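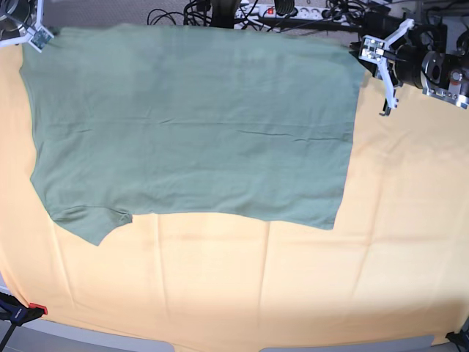 Green t-shirt on the orange cloth.

From: Nadhirah Ismail
To: Fernholm Swap and Mend list
Date: 28 Feb 2026
Subject: Re: Sorting rules for the March swap

Hi all,

Thanks for the replies so far. I'll answer the main points here so that they are in one thread.

First, the hall. We have the large room at Fernholm again, and the side room for the mending tables. Doors open at 10 for people dropping off and at 11 for everyone else. Last time the two groups ran into each other at the entrance, so please use the back door if you are bringing bags.

Second, the limit. Stępień wrote:

> I don't think the limit of 17 items per household is fair to
> families with small kids. Baby clothes take up no space at all.
> We had three bags of them last fall and had to take one home.
> Could we count a bundle of baby clothes as one item? Also, is
> anyone checking for stains this time? I picked up two shirts
> that looked fine folded and had marks down the front.

Yes to the bundles. Tie up to six baby things together with string or a strip of fabric, write the size on a piece of masking tape, and it counts as one. No safety pins, please.

On the stains, I agree that folded piles were a mistake. Each top should be opened out and looked at front and back before it goes on a rail. The places to check are the collar, the underarms and the hem. If the mark is small and the fabric is good, put it in the mending box and someone can cover it with a patch or dye the whole thing. If the fabric has gone thin, it goes to rags. We sent 644 pieces through the hall last fall and I would be happy with fewer this time if they were in better shape.

Sizes are the other problem. Labels from different makers don't agree, and many have been cut out. I would like to sort shirts by width, measured flat from armpit to armpit, and use the label only when there is nothing else to go on. I have five tape measures. If you own one, bring it.
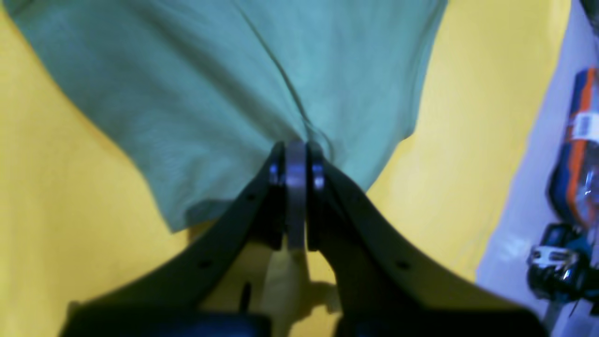

Stępień replied that measuring every shirt would slow the drop-off table down too much, and that sorting by eye into small, medium and large had worked well enough at the Trarnusero swap. I take the point. We could measure only the ones with no label and leave the rest – does that suit people?

Still open:

Hangers. We are short. Plain wire ones are fine.

Leftovers. Last year's went into my garage and stayed there until summer. I can't do that again, so we need a place for them before the day.

Dyeing. Two people asked for a dye table. I don't want hot water in the side room with children around, but I can hand out the instruction sheet.

Please reply to the list and not only to me.

Nadhirah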